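The Brudent Dimmer Plug, Reviewed After One Long Winter of Reading in Bed

Tested by Lise Ross

My apartment has two kinds of light: the ceiling fixture in each room, which makes everyone under it look recently arrested, and no light at all. For years I went back and forth between the two like a moth with commitment problems. Then my upstairs neighbor, Ifeanyi Oyewole, mentioned that he'd put his lamps on plug-in dimmers and now never touched the ceiling switches. I went up to see. His living room looked like the lobby of a hotel I couldn't afford. His rent is the same as mine.

So I bought a dimmer. Then I bought the other one, the Wakier, because I didn't like the first review I wrote and wanted something to be mean about. Most of what follows is about the Brudent, which is the one still plugged in beside my bed.

What it does

You plug the dimmer into the wall and the lamp into the dimmer. A thin wire runs from the plug to a slider that lives on your nightstand. Push the slider up, more light. Pull it down, less. At the bottom there's a soft click and the lamp goes off. My landlord, who will not let me touch a wall switch, has no opinion on any of this.

The slider wire on the Brudent is seven feet long, and I used all of it. The outlet in my bedroom is behind the dresser, a spot chosen in 1950-something by an electrician who hated furniture. The Wakier's wire is shorter and would have left the slider dangling in midair at shin height, where I could dim my ankles.

It comes in white or brown. I got the brown. It is a very sincere brown. 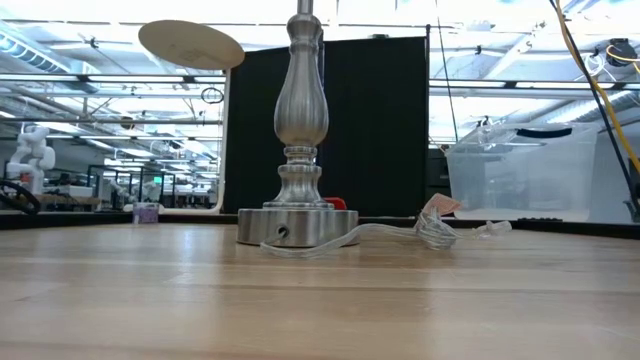
7 min read

The rating on the back of mine says 325 watts for regular bulbs, which was a serious number when a reading bulb could also keep a pizza warm. I run a single LED on it and will never get close. Châu Đinh, who sold me the thing at Parbridge Lighting, wanted to be sure I understood that the LED figure is lower than the old-bulb figure, and that both are printed on the label in type intended for ants. She also asked me twice whether my bulb was dimmable. I said of course it was.

It was not. I got home, pushed the slider halfway, and the bedroom turned into a very small nightclub. The bulb flickered, thought about it, flickered some more, and went out well before the bottom of the slide. None of this was the dimmer's fault, and I blamed it for two days. If your bulb doesn't say "dimmable" on the box or on the base, it isn't, however expensive it felt at the time.

With the right bulb

This is where the Brudent earned its place. The low end is really low. You can get down to a glow that lets you find a glass of water without waking up the part of your brain that remembers emails. Going up from there is smooth until the last bit of travel, where it seems to do nothing at all. I've stopped pushing it that far.

There is a hum. It's faint, it's worst in the middle of the slide, and in the daytime with the window open I'd swear it wasn't there. At 2 in the morning it is a bee in the next county. Changing bulb brands made it quieter. Moving the slider slightly up or down also helps, so now I read at one of two brightnesses, the ones without the bee.

The slider itself has a nice drag to it. I can set it down on a stack of books and work it with one finger, and it stays where I leave it. The rubber pads underneath hold on to painted wood and let go of anything glossy. I knocked it off the nightstand most nights in the first month and the case has one scuff to show for it.

Things I'd change

The plug is a brick. It covers the lower outlet completely if you put it in the top one, and if you put it in the bottom one it hangs down far enough to argue with the baseboard. I solved this with a power strip, then had to find somewhere to hide the power strip. A right-angle plug would fix the problem, and I assume somebody at Brudent has suggested it and been asked to leave.

There's a small green locator light on the slider so you can find it in the dark. A lovely idea, carried out with the brightness of a runway. I put a square of masking tape over it. I can still see it through the tape.

The instructions are one sheet folded into a shape I could not restore. They tell you not to use the dimmer with fans, motors or anything with a transformer in it. Please take that part seriously, even though it's printed under a drawing of a smiling lamp.

About the Wakier

It costs less and it has a dial. The dial is fine. It turns past the point where the light stops changing, in both directions, like a radio in a rental car. With my good bulb it flickered at the low end, and the low end is the reason I wanted a dimmer in the first place. I gave it to Sang Ninh, who has it on an old floor lamp with a big frosted bulb and says it works beautifully. He also says the hum is relaxing. We're different people.

I looked at the Trịnh as well, the one with the app. It wanted my email address before it would turn on a light. I put it back.

Should you buy one

If you rent, if you read at night, or if you own a lamp that is handsome when it's off and an interrogation when it's on, yes. Get a dimmable bulb first. Measure from the outlet to wherever your hand will be, going around the furniture and not through it, as I did on my first attempt. If you're the kind of person who hears refrigerators, try it in the store, or at least keep the receipt.

I've since bought a second Brudent for the living room. Ifeanyi came down to look and said it was much better, and then asked if I'd ever thought about doing something with the curtains.

Rating: four out of five. The fifth is under the masking tape.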